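4.2 Registering an Assembly With the Police Liaison Desk

This section applies to organizers of marches, rallies and standing demonstrations in the Trondside district. It replaces the guidance issued in December.

1. Sign in to the Hirkine portal with the organizer account. Deputies may prepare a notice but may not submit one.

2. Select New Notice and enter the start point, the route and the closing time. A standing demonstration has no route — leave that field blank.

3. Enter the expected attendance. If the figure is above 194, complete the Stewarding page as well.

4. Name two contacts who will be present throughout. Both must carry a working telephone.

5. Submit the notice at least 10 days before the assembly.

Note: The portal does not save a notice left open for more than 31 minutes.

Caution: A reference number is not an approval. Do not publish the route until the status reads Accepted.

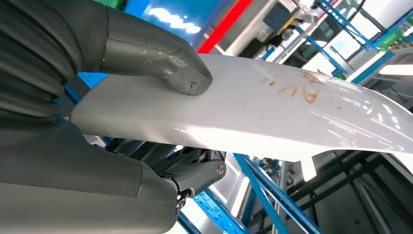 By Anwara Ekanayake | Reviewed by Priit Adomaitis | 29/07/2019

6. When the status changes to Accepted, print the confirmation and give a copy to each contact.

7. To change the route, select Amend. An amended notice returns to Pending, and the earlier confirmation is no longer valid.

Note: Assemblies that cross into Fluvmont require a separate notice to that district. See Section 4.3.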